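4.2 Where the folding happens

I went into this part of the study expecting to write about closets. I'd read Van der Merwe on storage and I had a whole coding sheet ready (30 items, most of them about shelves and hangers!). Then I started going through the 393 diary entries and the closets hardly came up. What people wrote about, over and over, was the bed.

It makes sense once you've tried it yourself. A bed is wide, it's soft, it's at a decent height for most of us, and you can leave a half-finished pile on it until bedtime forces the issue. One woman in the Basurholm group told me she owns a perfectly good folding table and keeps her printer on it. I laughed, and then I went home and folded my own laundry on the bed, same as ever.

Knitwear was the real troublemaker. Shirts have seams and collars to line things up by, but a chunky ribbed sweater just slumps wherever you let go of it, and people said they'd pick it up, shake it out and start over (see Figure 3, a bedroom with a yellow sweater on the near bed and folded things on the far one). Inmaculada Aranda, who coded half the diaries with me, started marking these restarts with a little "R" in the margin, and we kept her system for the final coding.

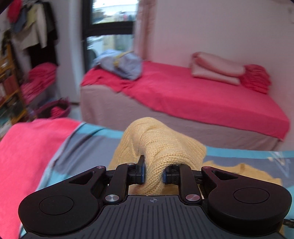
Figure 3. Yellow knitted sweater on a patterned sheet, with a second bed across the room.

The second thing I noticed was how much a spare bed changes the routine. Households with one nearby tended to use it as a parking spot, so finished piles went over there and the messy work stayed put. I come back to those parking spots in 4.3, where the blankets get their turn.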